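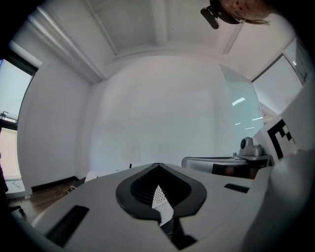
The maintenance interval for the handheld grippers at the Havlow room has been revised, and I have been asked by several readers to set out the new procedure in full. I have looked after this equipment for two years. What follows is a personal account and should be read alongside the sheet kept on the bench, which takes precedence wherever the two disagree.

The work is divided into a short check, carried out at the start of each session, and a full service, carried out after every 500 recorded demonstrations. The former interval was 900. It was reduced in July, following an inspection by Joni Rissanen in which three of the pads in use were found to be worn through at the tip.

Short check

The gripper is to be held upside down under the ceiling lights and the finger pad inspected inside its surround. The dots should be evenly raised over the whole surface. Flattened dots near the tip indicate that the pad is due for replacement, whatever the count says. The rubber surround should sit flush with the body along its entire rim. If it has lifted, it may be pressed back by thumb. It must not be glued. Two units were lost last winter to a well-meant application of contact adhesive, and the bodies could not be opened afterwards without breaking the shell.

The operator then closes the fingers fully, opens them fully, and repeats this ten times while watching the position reading on the screen. The closed reading should return to the same value on each occasion. A drift of more than 2 counts is to be entered in the log and the unit withdrawn.

Full service

1. Disconnect the cable at the body, not at the wall. Coil it loosely.

2. Remove the four screws from the underside and place them in the magnetic dish. The longer pair belongs at the rear.

3. Lift the shell straight up. The seam is tight on the newer shells from Quezada and a plastic card is permitted. A screwdriver is not.

4. Blow out the finger channel. Lint collects at the lower end and is the usual source of a slow return.

5. Draw the old pad out from the bottom. Clean the seat with isopropyl alcohol and allow it to dry before the new pad is fitted.

6. Apply a very small amount of grease to the slide. I use the Rasus white grease, which has not stained a pad so far. The quantity on the end of a matchstick is sufficient for both sides.

7. Refit the shell and tighten the screws in diagonal order by hand. The threads are cut into plastic and will not survive a powered driver.

A full service occupies me for some forty minutes. Jhun Estrella completes one in rather less, and his units come back no more often than mine do.

Calibration after service

No serviced unit should return to use until it has been calibrated against the marker board. The board must stand upright on its base, and its printed face should be wiped with a dry cloth only. We had a difficult fortnight in spring when the readings wandered each afternoon, and a great deal of effort was spent on the grippers themselves before Princess Dalisay observed that the fault followed the sun across the room. Glare on the print was the cause. Calibration is now done before ten in the morning, or with the blinds down.

The head-mounted unit is calibrated in the same sitting and by the same person. Straps should be adjusted before the routine is started. If the wearer alters them halfway through, the routine must be begun again from the first position.

Parts

Pads are rated by the supplier, Atska, at 3,000 closures. Ours do not reach this figure, which I attribute to the quantity of cardboard we handle. I have raised the matter with them in writing and will report any reply. In the meantime, a minimum of six spare pads should be kept in the top drawer, and whoever takes the sixth from last is to place the order.

The log has been moved to a ruled book. Entries should give the unit number, the count at service, the parts replaced and the initials of the person responsible. Entries reading "fine" or "OK" will be returned to their authors.

A note on shell cracks around the screw posts is in preparation.

Filed under: Maintenance
Shared 14 times
3 comments

Oğuzhan Gündoğdu
Thank you for this. Does the ten-cycle check apply to units that have been in storage? Ours showed a drift of 3 on the first two closures and then settled completely.

Reply from the author
It does. Please discard the first two closures after storage and begin your ten from there. I shall add this to the sheet.

Analyn Macaraeg
We had the same trouble with glare and solved it with a matt print of the marker. Worth trying before you give up your afternoons.

Recent posts
Choosing a grease for plastic slides
Cable strain at the wrist: three repairs compared
Labelling spare parts so that others can find them
What the service log should contain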